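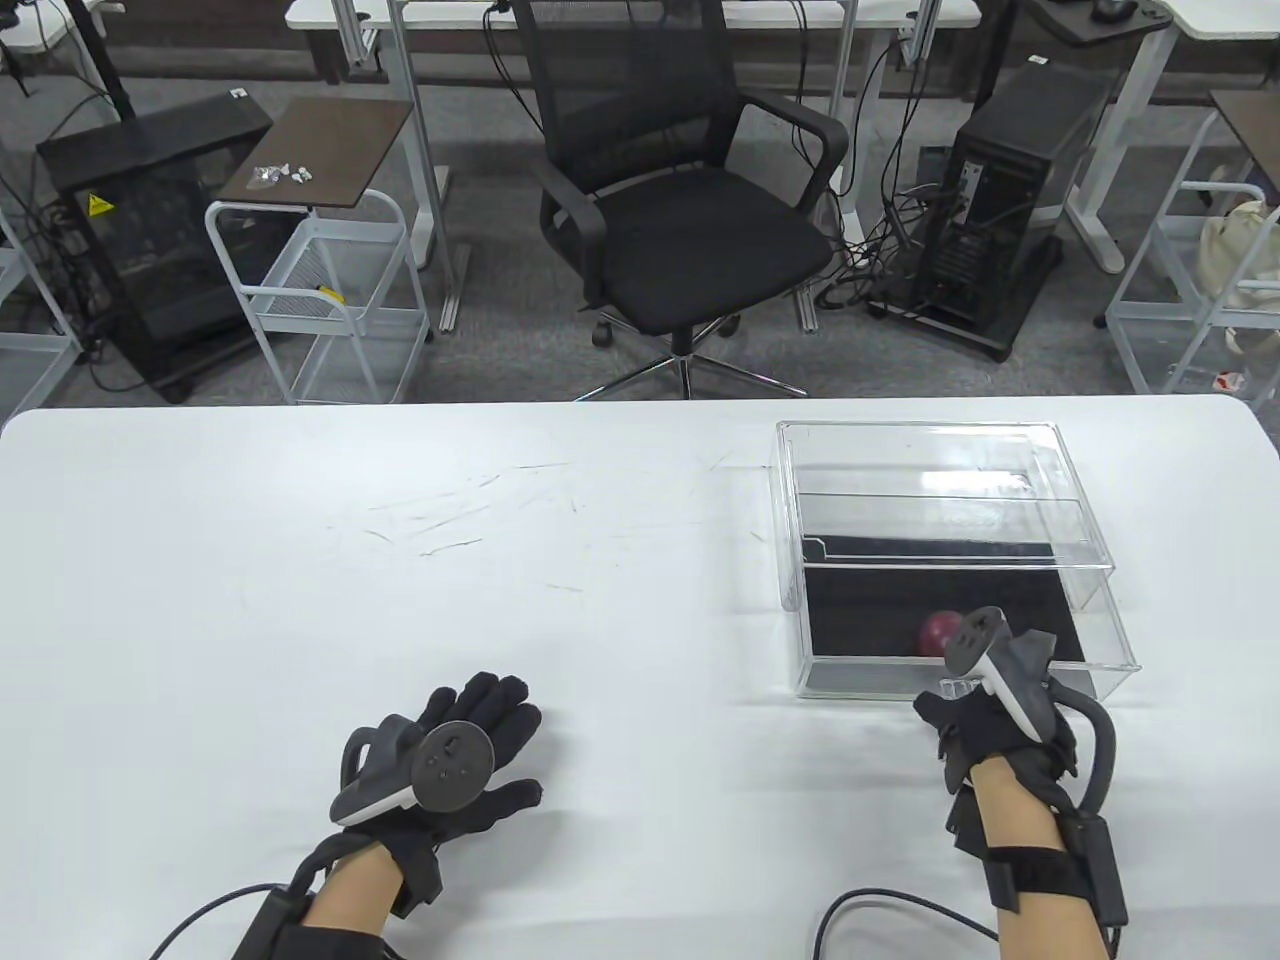 Right hand at the front of the clear drawer box, a controller strapped to each glove.

Robotics Visit Report
Maeve Ní Chonaill and Welington Macedo

Our class went to the open day at Dralow in January, and the two of us picked the hand-tracking station for our report. We had 80 minutes there and could easily have used the whole day!

The station was run by Sinéad Hayes, an engineer who has been on the project since it began. The project is called Urnar. Its goal is to teach robots small household jobs by recording how people do them. A person puts on black gloves with a VR controller strapped to the back of each one, sits down at a plain white table and does the job by hand. The controllers give the position of each hand, and a computer saves it along with the video.

The job we spent the most time on was the drawer job. It sounds like nothing. You have a clear box with a drawer in it, and inside the drawer, on a black liner, there is a small round red thing (we called it the apple the whole time). You open the drawer, take the apple out, put it on the table and close the drawer again. One full run is called an episode. Sinéad told us the team wants 500 episodes of this one job, and they had 183 when we arrived.

Welington went first. The hard part for him was remembering the controllers. They stick up from the back of your hand, so you have to think about the angle before you reach into anything. He bumped the box twice and had to start over both times. Maeve did better on the drawer but went too fast. Sinéad asked her to slow down so the movement would be easier to follow in the recording. Between us we got 10 good episodes, and they were added to the real set, so a tiny part of Urnar is ours.

We asked why the box is see-through. Tadhg Rafferty, who works on the vision side, said clear plastic is hard for cameras with all the reflections and thin edges, and they wanted a hard case early on. He also showed us a replay of one of Welington's runs as two moving dots on a screen. You could pick out the exact moment he hit the box.

What we would do differently: write down our questions before we go. We forgot to ask how the fingers are handled, and we only thought of it on the bus. Our teacher, Ms. Barroso, has sent the question to Sinéad and we will add the answer to our class poster when it comes.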